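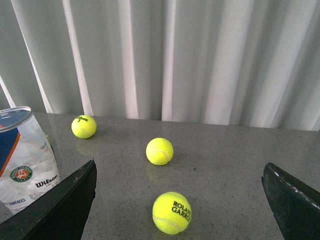
Open day at Gillar, quick notes 16/12/2023

Back from Gillar, typing this up before I forget. Got there late, missed the welcome talk, went straight to the teaching stations upstairs.

Tennis ball station was the busy one. Gray speckled counter, white curtain behind, three balls, a ball can off to the left. You hold a pair of handles and the arm copies you. Visitors got 10 minutes each. Harder than it looks!! No feeling in the handles at all, so you go by eye, and I kept closing too early. Third try I got the nearest ball, the Roland Garros one, and then dropped it.

Every try gets saved, good or bad. Staff said 3,724 so far, all tasks together, started in May. They want at least 50 clean ones before they train on a new task. Bad ones get tagged and kept, didn't catch what for.

Next room, Timport. Here you grab the arm itself and push it through the motion. Heavier then I expected, sore wrist now. Easier to learn though, my first go was usable. Downside is your own hands keep getting in the camera's way.

Rautiainen had a talk on remote control over a slow network. Room too hot, over 78 people in there, left halfway. Slides supposed to go up on the Plorance page, not there yet.

Coffee fine. Parking bad, use the lot behind the building. If you go next time do the handles first, the line gets long after lunch.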